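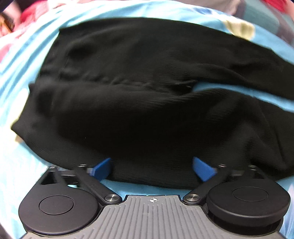

Black knit on the blue sheet.

2020-05-12

I finally swapped phones! After four years with the same scratched slab I bought a Kovance, the small one, and I've been grinning at it all week. I know phone posts are a bit dull if you aren't shopping for one, so skip ahead to the ringtone part if you like.

First, the size. My thumb reaches the top corner. I had forgotten phones could do that! Everything I tried at the Drakstead store in January was a dinner tray, and I walked out with nothing but a screen cloth. The Kovance was on a low shelf there, off by itself, and I didn't even pick it up. Silly me.

I paid $253 for it, refurbished, with a new battery already fitted. The same model new was $402, and I can't find a mark on mine except a tiny nick near the charging port (which the listing mentioned, so fair enough). It came with a charger and a case I'll never use because it's orange.

Battery life is where I get really excited. The box says up to 19 hours of video. I don't watch video for that long, but I unplug in the morning, listen to podcasts through my whole shift, take the long bus home, and still have enough left to read in bed. My old Vass was begging for a cable by lunch.

Moving everything over took one evening. Contacts and photos were easy. Text messages were not, and I had to run the transfer 2 times before the older threads showed up. If yours stalls near the end, turn off the screen timeout on both phones and start over. Gwenllian Ellis left that tip in the comments on my last phone post, and it worked for me, so thank you, Gwenllian!

Ringtones, then. The built-in ones are wonderful. There's one called Tudberg that sounds like somebody dropping spoons down a well, and I love it so much that I've been letting calls ring a bit too long.

The camera is fine in daylight and mushy at night. I still need to try the panorama mode, and I want to see how the maps app does offline, so that'll be the next post once I've had a proper long walk with it.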